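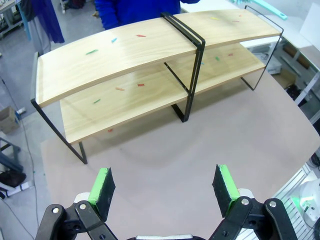
Two-tier shelf in light wood on a black metal frame.

The Villanueva furniture fair runs for four days in June, in the old rail sheds on the east side of town. I went for one of them. Doors open at 9 and the line was already out to the parking lot when I got there, so buy your ticket ahead if you can. Mine was 12 dollars online. At the gate they wanted more and only took cards.

There were 347 exhibitors this year according to the program, spread over three sheds. Shed A is the big brands with the big booths. I walked through it quickly. Shed B is small shops and one-person outfits, and I spent most of the day there.

Lustwood had a corner spot near the side door. They sell shelving and side tables, mostly in pale wood, and most of it comes flat with the hardware in a bag. I talked to Margaux Brunet, who runs the booth, about freight. She said shipping has been a bigger headache for them than materials, and that they now send everything west in one truck a month. Lead time on an order is five weeks. I asked about darker finishes and she said walnut is coming in the fall.

Across the aisle Omari was showing dining chairs with woven seats. Comfortable, but the arms were too high to slide under a standard table. I measured one.

At 1:30 there was a talk in Shed C on veneer and edge work by Abilio Gallardo, a cabinetmaker. There were 50 chairs set out and people stood along the walls. He spent a long time on glue and heat, and passed around sample strips so we could feel the difference between a sanded edge and one trimmed with a knife. The microphone cut out twice. He is worth hearing if he comes back next year.

Komerex had the only large machine running, a panel saw with an outfeed table. It was loud enough that the neighboring booths had given up on conversation. The catalog price for the smaller model was 1,310 dollars without the stand.

Food was limited. There is a sandwich truck behind Shed B and a coffee counter inside A. Bring water. The restrooms by the main gate had a long wait all day, but the ones at the far end of C did not.

Parking is free until 6.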